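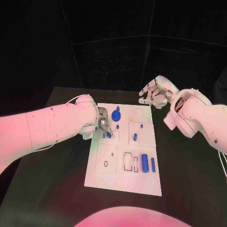

*Photo: Boris Petkov*

**Sointu Jääskeläinen** · Jul 5, 2023

1/ The knitting shawl I started in February is finally off the needles. The pattern is called Basside and I made it in the big size, so the last row has 293 stitches. I cast off very loosely and it took me two evenings.

2/ The wool is from Figueiredo, a small dyer who sells at the Nerham market. Colour is between grey and green. I bought three skeins and used two and a half, so there is enough left for wrist warmers.

3/ One warning if you want to make it too. In the second lace part the chart and the written rows do not agree. I followed the chart. The written rows give one yarn over too few, and then the centre stitch moves to the left every time.

4/ I ripped back 40 rows before I understood this – please put in a lifeline! I used dental floss, it slides well and it does not leave fluff.

5/ Blocking: I soaked it for half an hour with a little wool wash and pinned it on the guest bed. It grew more than I expected. My swatch was much too small to show this, my own fault.

6/ Somebody asked about needles. 4 mm circular, the long cable. With the short one all the stitches were pressed together and I could not see the pattern any more.

7/ Next is a cardigan for my sister. She wants pockets, and I have never made pockets that did not hang down like ears. If you know a good way, please write it under here. I can read German and Swedish patterns also.

8/ And thank you for the kind words about the edging. It is only garter stitch with a slipped first stitch – I will write down the numbers when I find my notebook.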